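Henolcombe Residents' Help Board
Category: Household and Home > Furniture
Status: Answered
Answers: 2

Re-siting a heavy glass-topped dining table before a tenancy inspection

Asked by Ghazal Jafarzadeh

I would be grateful for guidance on the following matter. My mother is moving from a house in Henolcombe to a ground-floor unit in the Fasach building, and the move is set down for February. Among the items to be transferred is a round dining table with a loose glass top. The top simply rests on the wooden surface and is not fixed by screws or clips. The table was bought from a dealer in Goltlow many years ago and no paperwork has survived.

The removalist's terms state that glass over a certain size is carried at the owner's risk unless it has been crated beforehand. The quotation for a crate was $366, which seems high for a single sheet travelling a short distance. The building manager has also advised that large items must be brought in through the rear entrance, and that the lift lobby is to be kept clear after 2 p.m.

My questions are these. Is it reasonable to pack the glass ourselves, and if so, how should it travel? Should it be insured separately? I would also like to know whether the small clear pads between the glass and the wood need to be replaced, as several have gone yellow and one has stuck fast.

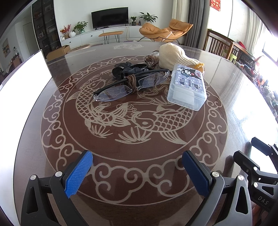

My mother uses the table every day and would prefer to keep it in service until the morning of the move, so any method that requires it to be packed a week ahead would not suit. We have two able adults available and a station wagon with the rear seats folded down.

Thank you in advance for any assistance.

Answer 1 (accepted by the person asking)
Sipho Zwane, Household Moves Adviser

Thank you for your enquiry. Packing the glass yourselves is reasonable, provided that you take some care with it and read the removalist's terms in full before the day.

The general practice is that sheet glass travels on its edge and is never laid flat. A sheet lying flat will flex over every bump in the road, and it is this flexing that usually causes breakage. A round top is a little awkward on edge as it will try to roll, so it must be wedged on both sides. Two rolled blankets and a ratchet strap are normally sufficient. Please measure the width of the glass against the opening of the station wagon before you commit to that plan. If it will not stand upright with the tailgate closed, the vehicle is not suitable.

For wrapping, use clean paper first, then a moving blanket, then stretch wrap to hold the blanket in place. Do not put tape directly on the glass. Where a top has frosted or engraved work, adhesive can lodge in the pattern and is tedious to remove. For the same reason, bubble wrap should not be placed with the bubbles against the surface, particularly in warm weather, when it may leave faint rings.

Both persons should wear gloves with a rubber palm and closed shoes. Lift one side of the glass slightly, slide a folded towel under it, and then bring the sheet up onto its edge while it is still supported by the table. It can then be carried vertically by two people, one at each side. The table itself may go on the removalist's truck with its legs or pedestal wrapped.

On insurance, the household contents policy may or may not cover goods in transit. Your mother should telephone the insurer and ask for the answer in writing. Some policies carry an excess of $200 or more on a transit claim — this should be compared with the price of the crate before a decision is made.

As to the pads, they should be replaced. Clear silicone or vinyl discs are sold at most hardware stores. A pad that has stuck may be warmed gently with a hair dryer on a low setting and rolled off with the thumb. Do not use a metal scraper or any solvent on a finished wood surface without first testing it underneath, where it will not be seen.

Finally, I would suggest contacting the Fasach building manager to book the rear entrance for the morning. Bookings are generally taken on request, and an early one would leave you well clear of the afternoon restriction.

Answer 2
Oosthuizen

We had a similar top moved two winters ago and paid a glazier $187 to collect it, carry it and set it down at the other end. He had a proper rack on the side of his van. It may be worth ringing one or two local glaziers before paying for the crate.

I cannot comment on the insurance. The pads we bought went yellow as well, so I would not spend a great deal on them.

Comment from Ghazal Jafarzadeh

My thanks to you both. The opening of the station wagon is too low by a few centimetres, so I have asked for a quotation from a glazier in Goltlow. The insurer has confirmed by email that transit is not covered under the present policy. The stuck pad came away with the hair dryer, although it has left a pale mark on the wood — I will post separately about that under Floors and Finishes.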